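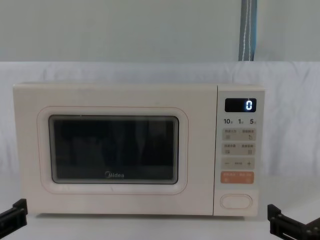
The Microwave Gets Its Own Table

Small kitchens run out of counter first. In the rental blocks at Alumside, where a typical kitchen has 93 inches of worktop, many tenants have stopped giving any of it to the microwave. The oven goes on a separate table by the door, and the counter goes back to chopping and draining.

Pale ovens suit the arrangement. A cream Midea on a white tabletop takes up plenty of room but doesn't look heavy, even with the dark window in the door. The keys are beige, close to the color of the body, and the lit zero on the display is small.

Most people here buy 800-watt models. That is enough for soup, rice and leftovers - a frozen lasagna takes patience.

The table matters more than the oven. It should stand level and leave space for a plate beside the door. The Rovero and the Taren, both sold at Mallet, are deep enough for a compact oven. Leave 2 inches clear at the back, or more if the manual asks for it, and keep the cord out of the walkway.

Wipe the door with a damp cloth and mild soap. Scouring pads dull a matte finish.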